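Home | Products | Research Systems | Methods | Support | Contact

Soler Two-Arm Parts Handling Package
Product page, research systems

Shares 24 | Comments 4

The Soler package is a complete method kit for laboratories that study how a humanoid robot learns to handle shaped parts at a shelving unit. It is supplied by Murkolance and was developed with the Ferkard research group, whose findings are summarized on this page. The package consists of the task protocol, the recording software, the part sets and the training scripts. The robot itself is not included.

The central idea of the method is simple to state. Most policies for picking up parts are trained on views from the head of the robot, and they do well until the hand covers the part it is reaching for. In the Soler protocol, every demonstration is recorded from the head and from the wrist at the same time, and the training script decides, moment by moment, how much weight each view should receive. The head view guides the approach. The wrist view takes on more weight as the hand closes in.
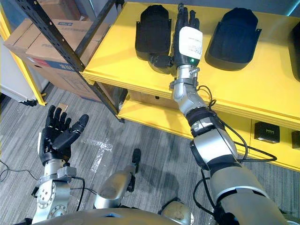

Head view: the right hand at the upper surface of the shelving unit, between two black shell-shaped parts.

Parts of this kind were chosen for the reference task because they are awkward in a useful way. A hollow shell with flanges around the rim can be taken by the edge or from inside, and the better choice depends on how the part is lying. A policy that has learned only one grasp will show its weakness quickly. Dark parts also make a fair test of the vision system, as a black hand against a black part leaves little contrast to work with.

The protocol asks operators to leave the surroundings of the shelf as they would be in ordinary work. Storage boxes, cartons and cables may remain in view. Early trials by the Ferkard group used a cleared work area, and policies trained there did poorly when moved to a furnished room. The present protocol therefore records the room as well as the parts, and sites are asked not to tidy between sessions.

Summary of results

The reference study used 80 demonstrations of the pick task, recorded by two operators. Of these, 19 were held back for testing and were not seen during training. The policy that used both views was compared with a policy that used the head view alone, with the same demonstrations and the same training time.

Over a series of 31 trials on the robot, the two-view policy needed fewer second attempts at the grasp. The difference was greatest when the parts lay close together and the hand blocked the head view. When the parts were spaced well apart, the two policies performed much alike, and laboratories whose parts are always well spaced may find that the simpler arrangement serves them adequately.

The study also reports one negative result. The weighting between views was slow to adjust when the arm paused partway through its approach, and in several trials the hand came to rest short of the part. Dr. Consuelo Miranda, who led the study, has proposed a change to the weighting rule. It will be offered to registered users as an update in August. 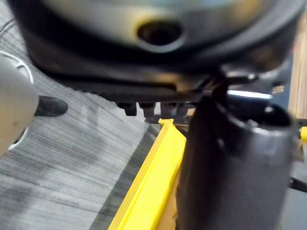

Reading time: 5 minutes

Views at the wrist are seldom tidy. Large objects fill much of the picture, parts of the gripper intrude at the side, and near surfaces go out of focus. In the recording above, a yellow rail and the grey carpet are the clearest references, while the dark shapes overhead are soft and hard to separate from one another. The training script keeps such recordings. Removing them was tested and made the policy less reliable, most likely for the reason that the robot meets views of the same sort whenever it works near a shelf.

What is supplied

Soler task protocol, printed and electronic
Jurnis recording software, with a licence for one robot
Two part sets in black
Training and evaluation scripts
One day of remote instruction for operators

Site requirements

The shelving unit should stand on a level floor, with enough clear space in front for both arms to extend. Tape marks on the floor are recommended so that the robot can be returned to the same starting place. Steady room lighting is preferred — strong sunlight on glossy arm segments has caused trouble at more than one site. Cables along the arms must be secured with enough slack for the full reach of the shoulder.

The Jurnis software aligns the two recordings by their time stamps. Operators should check the alignment at the start of each session, using the short test motion described in the protocol. A session with an alignment fault cannot be repaired later and should be discarded.

Ordering

The package is sold to universities, colleges and registered research organizations. Quotations are prepared on request and remain valid for 31 days. Delivery takes about 24 days from receipt of a purchase order. Technical enquiries may be directed to Seidu Quansah, Research Systems.

Page revised July 1, 2019

Comments (4)

labtech_west
Does the Jurnis licence move with the software if we replace the robot partway through a project?

Murkolance Support
Yes. Please write to us with the old and new serial numbers and the licence will be transferred at no charge.

P. in Controls
We see the same pause problem on our arm, usually at the last few centimetres. Looking forward to the update. Will it need new demonstrations or can we retrain on what we have?

Murkolance Support
Existing demonstrations can be used. Only the training step has to be repeated.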